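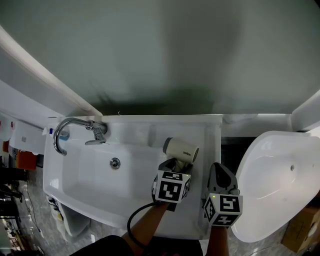 Where should a hair dryer be kept in a small bathroom with one sink?
Somewhere dry and away from the basin, unplugged between uses. A hook or holster on the wall by the mirror works, or a drawer if the dryer has time to cool down first.

From: Evaristo Gallegos
To: Nollden House residents list
Subject: Re: Bathroom sinks, dryers and the holder idea

Kyung-tae wrote:

> Hi all,
> Before we spend any of the house money I would like to settle
> what we are doing in the upstairs bathrooms. Three things.
>
> 1. The dryers live wherever the last person put them down. I have
> found one on the toilet tank and one on the hall floor. Can we
> agree on one spot?
>
> 2. The rim around the sinks. It is the only flat surface in there,
> so soap, razors and contact lens cases all end up on it, and then
> no one can wipe it.
>
> 3. The drain in the second-floor bathroom is slow again. I pulled
> a lot of hair out of it in May and it is back to the same state.
>
> If anybody has prices on wall holders please send them. I can do
> the drilling as long as somebody tells me what is behind the wall.
>
> Kyung-tae Lim

Taking these in order.

On the dryers, I would go with a wall holder on the door side of each bathroom, at shoulder height, well clear of the sink. I looked at two. The Ivden one is a plain wire ring with a plate behind it and takes two screws. The Dremesov one is a plastic cup with a cord hook underneath. I prefer the ring. The cup collects dust at the bottom and the smaller dryers sit so far down in it that you have to fish for the handle. The ring will take any of the dryers we have now except the old one with the wide nozzle, and that one should be thrown out anyway. The cord has gone stiff where it enters the handle.

We should not put a holder over the sink, even though that is where the mirror is. If a dryer falls into water while it is plugged in it can kill somebody, and having the switch off does not change that. I know everyone has heard this. The outlet in the second-floor bathroom has a test button and I pressed it last night. It tripped and reset fine. The third-floor outlet has no test button at all. I have written to Zepeda, who did the wiring downstairs, and asked for a price to replace it. Until that is done please dry your hair in your own room if you are on the third floor.

Also, if a dryer does get wet, leave it where it is, do not touch it or the water, and shut off the breaker for that room. The bathroom breakers are the bottom two on the left side of the panel. Then it goes in the trash. Do not dry it out and put it back for the next person.

On the sink rim, I agree with Kyung-tae. I suggest hand soap stays by the faucet and everything else goes in the cabinet or back to your room. There is a shelf for each person in the cabinet already, and at the moment mine is the only one with a name on it. I will bring masking tape and a marker.

For cleaning the rim, a damp cloth and a little dish soap is enough. Somebody has been using the green scrub pad from the kitchen and it is taking the shine off the basin near the drain. Please don't. For the white crust at the base of the faucet, lay a rag soaked in vinegar on it for 50 minutes, then rinse it well. I would not leave it overnight on chrome.

On the drain, the stopper lifts out if you loosen the nut on the rod under the sink. Put a bucket under there first. Most of the hair is caught on the bottom of the stopper, and the rest is in the first few inches of pipe. I used a plastic strip with barbs on it and it came clear in one go. The strip is hanging inside the cabinet door now. If each of us does this once a month we should not need the drain liquid, which I would like to stop buying. It smells terrible and the pipe under that sink is old.

As for what is behind the wall, the door side is drywall over studs with no pipes in it. I have the drawing from when the bathroom was redone and can leave it on the kitchen table. The sink side has the supply lines running up it, so no drilling there, please, for holders or anything else.

If there are no objections by the house meeting I will order the rings, one for each bathroom. Tell me before then if your dryer has an odd shape.

Evaristo
Room 7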